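Cable slack on the two-arm cell

The left arm kept faulting at joint 2, always near full reach. Chiến Lục swapped the encoder lead in March - no change. The wrist camera cable was tied too short.

1. Power down, cut the ties above the elbow.
2. Leave a loop at the gripper end, then re-tie.
3. Run the bottle pick at low speed and watch the loop. Mine lies on the tabletop beside the upper arm with the bottle in the fingers. 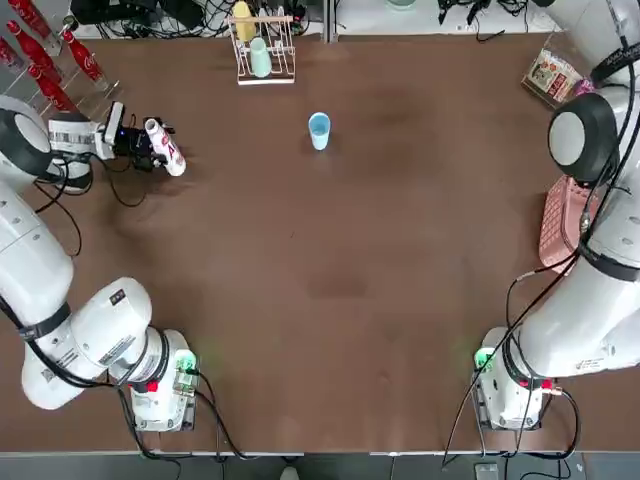 4. Repeat on the right arm.

It has done 317 cycles since Sunday, no faults.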